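Print this page
E-mail this page

Progress report to the Varghese Fund
December 2024
Prepared by Bláthnaid Heffernan, Bretance Growers' Kitchen

Dear Bhavana Reddy and colleagues,

It is a pleasure to be writing to you again, and with rather more to tell than last time, when most of my letter was about waiting for the cold store to be delivered. You asked us to keep this one short. I have tried, though anyone who has sat next to me at a supper will know how that usually goes!

As you'll remember, the grant was given to help us find a market for the winter squash and celery root that our growers can't sell whole — the ones that are too big, too knobbly or too scarred for the stores. We wanted to turn them into soups and a peeled, cubed mix that a family could put straight in the oven.

What we have done since summer

The soup is on sale. Two flavors went out first, squash with sage and celery root with apple, and a third, a plain squash one meant for small children, followed when several parents asked for something without onion. All 3 are now in the farm shop at Hosturberg and in the Skuden stores on the coast road, where Sebastian Pascu very kindly gave us the middle shelf of the chiller and has not moved us off it yet.

The cubed mix has been slower going. Our first trays turned gray at the corners by the second day, and it took Fulgencio Miranda most of the fall, with a great deal of lemon juice and patience, to get it to hold its color for as long as the stores want. He now has a version we are all happy to put our name to — I roasted a tray at home with a little maple syrup and my family left none. 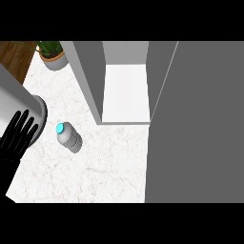
Growers and what they are paid

We are buying from 10 farms, and about 60 percent of what they bring us would have been plowed in or fed to cattle in an ordinary year. The price per pound is lower than the stores pay for whole squash, and I don't want to pretend otherwise, but it is paid within the month and there is no sorting to do at the farm end, which several of them say matters just as much in a busy week.

Celery root remains the harder sell. People like it once they taste it, but plenty of shoppers still walk past because they have no idea what it is. Dinesh Joseph has been running tastings on Saturdays and reports that the apple in the soup's name does most of the work. We may put it first on the new label.

Spending

We are a little under budget on equipment and a little over on packaging, as the tubs went up in price twice. I would like to move the difference across if you are agreeable. Dinesh has the detailed sheet and will send it separately.

Next steps

In January we begin supplying the cubed mix to Skuden, starting with 2 of their stores. We also need to settle what to cook in late spring when the squash runs out; Fulgencio is keen on rhubarb, and I am leaning toward spinach. Please do come and visit while the kitchen is in full swing, and bring an appetite.

With warm thanks from all of us,
Bláthnaid Heffernan

Print this page
E-mail this page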